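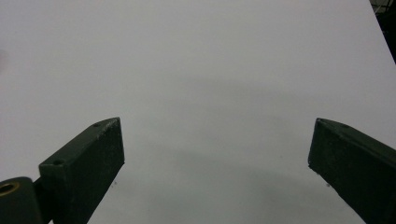
Does a clear-desk rule make office workers more productive?

The evidence we reviewed does not show that it does, and most of it could not have shown it either way.

4. What the clear-desk studies measure

Claims for clear-desk rules usually take the same form. An office brings in a rule that desks must be left bare at the end of the working day, staff are asked some months later how they feel, and the answers are reported as a gain in output. Our trouble with this is that feeling on top of one's work and getting more of it done are different things, and only the first was asked about. In the Mevach report, which is the one most often quoted by firms selling storage, the word "productive" appears in the questionnaire itself. Staff were invited to agree that they felt more productive. Many did. We would be surprised by any other result, given that the form was handed out by the managers who had written the rule.

The Inodberg survey is better. It drew 891 replies from staff in 4 offices and kept the questions about desks apart from the questions about workload. Even so, it has no record of what the desks looked like before the rule came in. The authors rely on memory, and people who have just spent February throwing out old folders are likely to remember a worse mess than the one they had. The survey also leaves out anyone who had moved to another site by the time the forms went round. Whether those people left in spite of the rule or partly on account of it is not something the data can tell us, and the authors do not raise it.

There is a further problem of definition. None of the reports says clearly what counts as a clear desk. Mevach scores each desk out of 100, with marks taken off for items left on the surface, but a large flat item that covers most of a desk costs the same as a pen. Inodberg uses a simple pass or fail. Under the first scheme, a table like the one in Figure 3 would lose very little for its board, although hardly any of the wood is left showing. Under the second it would fail outright, basket or no basket. Two schemes that differ this much on a single table should not be pooled, yet pooled figures are what the trade press tends to quote.

Figure 3. A light wooden table with a rectangular white foam board over most of it and a small pale green plastic basket towards the left.
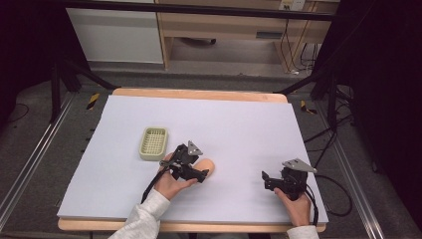 Pooling also hides how the scoring was done. At Mevach the scorers walked the floor at six in the evening, when part-time staff had long gone home and late workers were still in the middle of things. A late worker with papers spread out was marked down. A part-timer who had swept the same papers into a drawer at noon was not. If the late workers were also the busier ones – and the report gives us no way to check – the scheme would favour light workloads and then credit the tidy desks for how calm their owners felt.

The Ormsby trial tried to get round this by using output records in place of opinions. We welcome that, with some reservations. Output was counted as files closed per week, and files differ a good deal in size. Two of the teams changed their filing software during the trial, and a faster way of closing a file will look like harder work if closing is all that gets counted. The reported gain falls almost entirely in those two teams. The authors put this down to "stronger local leadership", a phrase that is not defined anywhere in their text. We asked for the team-level figures and were sent a chart without a scale.

Only the Clarnisville study reports no benefit. We do not want to lean on it simply for agreeing with our doubts. It was short, it took place in a single building, and the rule seems to have been enforced on some floors and ignored on others. A finding of no effect from a rule that was barely applied says little about the rule. It does at least say so, in its own limits section, and it is the only report of the set in which we could match the tables to the text without writing to anyone.

A fair test would need desks recorded before and after by someone with no stake in the rule, a measure of work that the rule cannot itself alter, and some floors left as they were. As far as we can find, this has not been done. Section 5 turns to the cost of storage, where the records are fuller and the claims rather more modest.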